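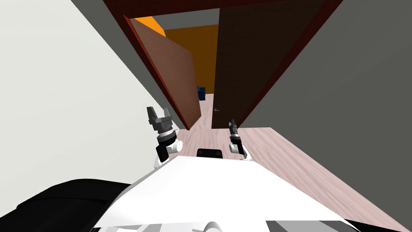 The supplier's support desk at Vendeo wrote back before nine to say that a stop without a logged reason is still a stop, and that we should quit treating it as a pass. Fair enough. I had put those runs down as passes because the robot touched nothing. I have changed the column heading and will go back through the sheet tomorrow.

Print this page
E-mail this entry

21st May

Corridor task again all day. Simulation only, as the real unit at Plonska stays locked off until we can explain what it did to the door there. The damage was small (a bent handle and a scrape on the wrist cover) but the arm kept pushing after it should have given up, and that is the part that matters.

The set-up is the same as before. Corridor, double door with the dark red frame, orange room beyond. Both arms forward, then drive through. I ran 200 starts this morning with the base position shifted a little each time. Most went through or stopped properly. The bad ones are all alike: the robot decides the gap is wide enough, starts to move, and the right arm meets the darker door. The force reading climbs, the limit should trip, and it doesn't.

Run 493 was the clearest, so I spent the rest of the morning on it. I stepped through it slowly and wrote down the force on the right wrist at every tick. It goes over the limit and stays over. The monitor sees it. The stop request is sent. Then the planner sends a fresh path and the request is cleared as if somebody had dealt with it. Two messages, wrong order. I ran it again with the planner slowed down and it stopped as it should.

Lunch late. Soup.

Afternoon on the gap estimate, which is a separate fault and I must keep it separate in the report. The planner measures the opening from the door edges but takes the width of the robot with its arms tucked in. With the grippers out in front it is wider than that. The Takico people changed the arm pose last August and I can't find any sign that the width figure was changed with it. I have asked. If it wasn't, every run since then has been using the wrong number, including the ones we signed off.

Put in a temporary fix for the stop. Once it is requested, only a person can clear it, from the panel. It makes testing slow because I have to get up each time, but I would sooner have that. Started a longer batch after tea. At 687 starts I called a halt as the machine was needed for something else. No door contact went over the limit without a stop. There were plenty of stops, more than anyone will like, and a good few were at the frame with room to spare.

Zaidi rang wanting to know if they can have the real one back on the floor by the end of the week. I said no. They asked if it could run with the door wedged open and I said no to that as well, because the stop fault has nothing to do with the door. It would do the same against a trolley or a person's arm. They were not pleased, but they have it in writing now.

To do: sheet, report in two parts, find the old width figure, ask Vendeo whether the clear message can be blocked lower down. Order a new handle.

Home by seven. Wrist sore from the mouse.

Print this page
E-mail this entry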